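Yimyam Boards > Shop Floor Automation > Teaching data

Thread: Head camera examples for engine teardown, are we kidding ourselves?

gasketface
Posts: 212

We're about to start paying for these, so I'd like somebody to talk me into it or out of it. Fosteton wants a model that can follow a teardown and later drive an arm through the easy parts of one. Zutance is selling us the recording side. Their pitch is that you put a camera on a mechanic's head, let him work, and the learning system sorts out the rest.

I've now sat through 12 of their sample clips. What I see is a lot of hands in front of a lot of gray metal. Take this moment, where the whole question is what the tool is touching and which way it's being pushed:

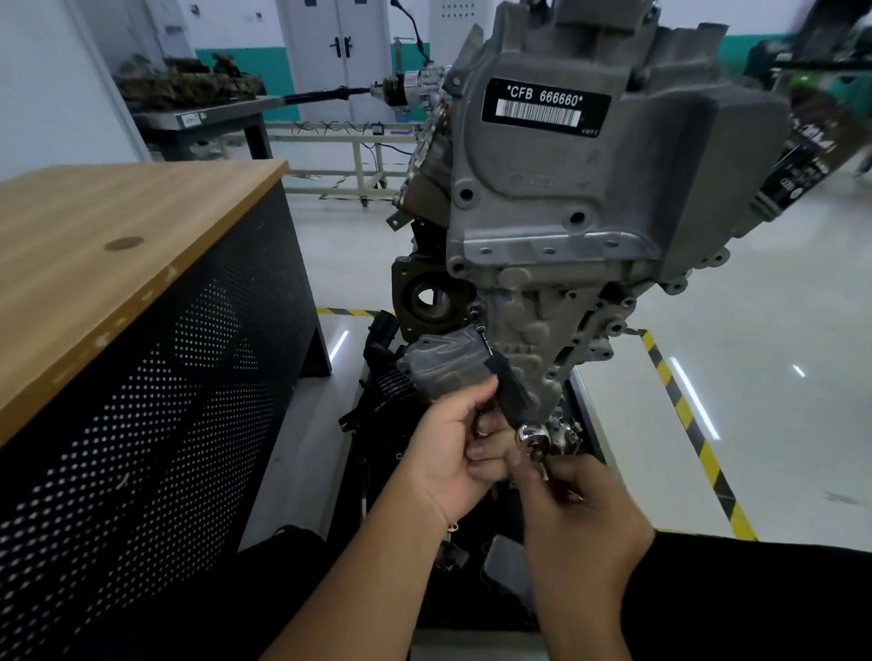 What I want to know before signing

1. Does anyone have a model that got better at contact work from video alone? I mean seating a socket, feeling it bottom out, backing off a bolt.
2. Who writes the labels, and have they ever held a ratchet?
3. How many different engines do you need before it stops learning the one engine?

Zutance's answer to all of these was "scale." I don't find that very satisfying.

---

torx_or_bust
Posts: 1,840

Number 3 is the one that would worry me. That plate on the casting reads CFB 666660, nice and clear, white on black. If every session is on the same block, the model can lean on that plate to know where it is. Put a block without one on the stand and see what happens. We got burned by something like this with a strip of tape on a fixture.

---

millrat50
Posts: 97

I'll disagree with both of you a little. We used Tavico's head rig for a season and the video was worth having. It won't teach force, fine. It does teach order: which fastener comes first, which hand goes where, when a person stops and swaps tools. Our arm had been handed those steps by an engineer who wrote them at a desk, and the recordings showed 7 places where the mechanics did it differently.

gasketface, you're asking video to be a torque sensor. Buy a torque sensor.

---

gasketface
Posts: 213

I'd love to, and Zutance's brochure says I don't need one. That's my complaint.

Fair point on order. But I could get order from a clipboard and one afternoon.

---

millrat50
Posts: 98

You could get what the guy remembers doing. Try it and compare.

---

pinion_pete_no
Posts: 31

Labeler here, on a different project. To question 2, no, most of us have never held a ratchet, and the guide we get is two pages. The hard calls are always the same. Is the person loosening or tightening? From one still I can't tell you, and neither can anyone else. I have to scrub back and forth through the clip, and if a wrist is in the way I guess. There's a box for "unsure" but if you tick it too often you hear from someone.

---

torx_or_bust
Posts: 1,841

That "unsure" thing should be in the contract. Unlimited unsure, no penalty. I'd take a smaller pile of labels that people believed in.

---

gasketface
Posts: 214

OK, in fairness to them, I went back and pulled a better one from the same batch. You can follow the extension from the ratchet to the bolt recess, and both hands are doing something I could put a name to. If they were all like this I'd complain less. I'd still complain. 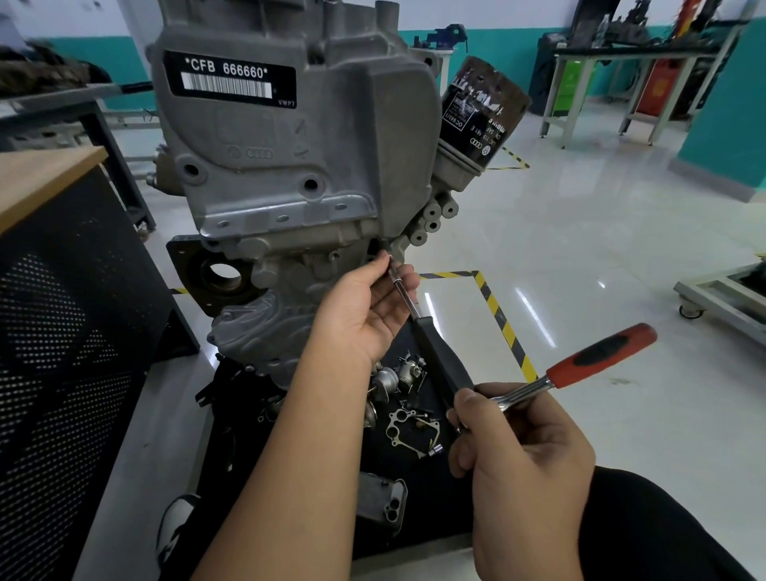
Extension tip in the recess below the flange, ratchet in the right hand. Engine on the stand, removed parts underneath.

Look at the stuff lying on the stand, though. A person would know to keep track of that gasket. Does a label get written for it? In the sheet I was sent, no. Only whatever the hands are on.

---

millrat50
Posts: 99

That's a labeling spec problem and you can fix it for free. Ask for a parts list at the start and end of each clip — where each thing was put down. Tavico did this for us once we asked. Took 2 rounds of arguing.

---

pinion_pete_no
Posts: 32

Please also ask for the list to say "metal part, not sure which" when it's not sure. I have seen a cover called four different things in one file.

---

gasketface
Posts: 215

Where I've landed for now: I'm asking for up to 50 clips, different blocks, plates covered on half of them, parts list at both ends, and no penalty for unsure. Plus a torque log on the ratchet, which they say is "on the roadmap." If they won't do the different blocks I'm walking.

Still don't believe the brochure.

---

torx_or_bust
Posts: 1,842

Get the plate thing in writing. And keep a few blocks back that they never get to see.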